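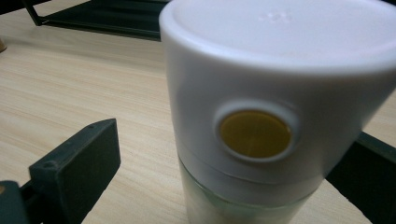 What does it mean to gather demonstrations for a robot? It means a person does a job many times over, with sensors running, so that a learning system can later copy how the job was done.

Demonstration gathering (I've also heard it called demo collection, or just "doing takes") is the part of robot learning that happens before any learning. I did it for two years at a small outfit called Flaline, so this entry leans on what I know firsthand, and the editors have kindly let me keep my "I" in it.

The basics

One recorded try at a task is usually called an episode. It starts with the objects set out, and it ends when the task is finished or has clearly gone wrong. A person can record episodes in a couple of ways. In teleoperation you steer a real arm from a distance, with a joystick or a matching pair of handles. With a hand-held gripper you skip the arm completely: you hold a tool with two fingers and a camera on it, walk up to the table, and do the thing yourself. I love the second way! It's fast, you can take it to somebody's kitchen, and your wrist already knows what it's doing (mostly).

What gets saved is the video, how far open the fingers are, and the path the tool took through the air. The learning system is then trained to look at the picture and guess the next move.

What makes a good set

Variety matters a lot. If every jar stands in the same spot, the system can learn the spot and ignore the jar, and then you move it a hand's width and everything falls apart. At Flaline we shifted the objects between episodes, turned them, swapped the clutter behind them and changed the lamps. Containers were a favorite of ours because there's so much to learn from them: a smooth lid, a clear lower part that lets the table show through, a button that has to end up facing the right way. See-through plastic is a real headache for depth cameras, by the way.

Steadiness matters too, and it pulls the other way. Dwynwen Powell, who trained me, wanted every approach made at the same calm pace, fingers open wide and level, then a short wait before closing. I used to rush. My first batch in September was 117 episodes and she had me redo most of it – the grasps were fine, but I'd been swinging in from the side at a different speed each time.

Failures

People argue over these. Some teams throw out any episode where the object slips. Others keep the slips if the operator recovers, so the system sees how to get out of trouble. I'm with the keepers, as long as each one is labeled. An unlabeled failure is just a bad lesson.

Labels and cleanup

After recording, somebody watches everything. You trim the dead time at the start and end, write a short line about the task ("pick up the white container"), and flag takes where the tracking jumped. Clotilde Brunet ran this for us out of the Pordale office and could get through a whole morning's recordings before lunch. I never got close.

Limits

A hand can do things that an arm can't. It's easy to record a lovely twist of the wrist that the robot's joints won't reach, and then the episode is useless for that machine. Lighting, worn finger pads and a bumped camera mount can all spoil a set quietly, too, so check a few episodes early in the day.

Comments

drendamdale_jo: Nice to read one of these that sounds like a person. Do you re-check the camera mount after every battery swap? We do, and it has saved us twice.

Edwards: I'd push back on keeping recoveries. With a small set they taught our arm to fumble first and then fix it. Start clean, add the messy ones later.

pk_bench: Could you add a bit on finger pads? Ours go shiny and start slipping well before they look worn.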